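Moving the message relay off long polling

The Nimri relay has been running on long polling for longer than it should have. I finally replaced the transport in January and this post records what changed, mostly so that I can find it again.

Some background. Nimri is a small message relay I maintain. Clients connect, subscribe to one or more channels, and receive whatever is posted to them. Each message carries a sequence number, so a client that drops off can come back and ask for everything after the last one it saw. The server side is a single process behind Tridora, a reverse proxy I picked years ago and have never had a strong reason to change.

Long polling worked as follows. The client sends a request, the server holds it open until there is something to say, the server answers, the client asks again. On a quiet channel the cost is small. On a busy one each message needs a full request, with headers, cookies and a trip through the proxy. I measured the overhead on one channel at 1697 bytes per message, for a payload of 428. I could have batched more aggressively, but batching adds delay and the delay was already the main complaint.

The choice was between WebSockets and server-sent events. I went with server-sent events. Traffic in Nimri is almost all one way, and the few posts going upstream can stay as ordinary requests. An event stream is plain HTTP, so the proxy needs no special upgrade handling, and the browser reconnects without any code from me. It also sends back the last event ID when it does, and that maps directly on to the sequence numbers I already had.

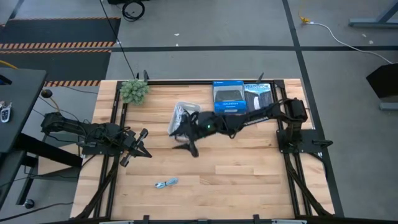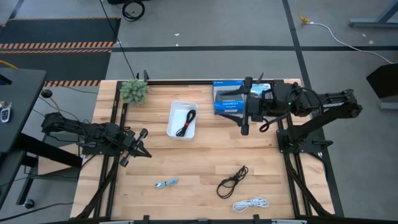 Two things went wrong during the switch.

The first was buffering. Tridora collects response data into a 4000 byte buffer before passing it on. For a normal page this is sensible. For an event stream it means that short messages sit in the proxy until enough of them have piled up, and the client sees nothing, then a burst. I spent an evening looking for this in my own code. The fix is one line in the proxy configuration, turning buffering off for the stream path only. Compression had to go for the same path, as the compressor keeps a buffer of its own.

The second was the connection limit. Over HTTP/1.1 a browser will open six connections to one host, and every open tab with a stream holds one of them. Anyone with seven tabs on the dashboard found that the last one never loaded. HTTP/2 removes this, as all the streams share a connection, but it was switched off on the Skandano host from an old workaround I had forgotten about. I removed the workaround and nothing has broken so far.

Idle connections needed a look too. Some routers drop a connection that has been silent for a while and tell neither end. The server now sends a comment line every 50 seconds, which clients ignore. I tried a longer interval first and my phone lost the stream on the train — possibly the network, possibly the phone.

Replay is unchanged apart from where the number comes from. If the last event ID is older than the oldest message in the log, the server sends a reset event and the client fetches the channel state from scratch. Ploketti, the command-line client, did not handle reset at all before this. It does now, though it prints the whole state to the terminal when it happens, and I would like to make that optional.

The old polling endpoint is still there for clients that have not been updated. It logs a warning on each use. I will take it out when the warnings stop.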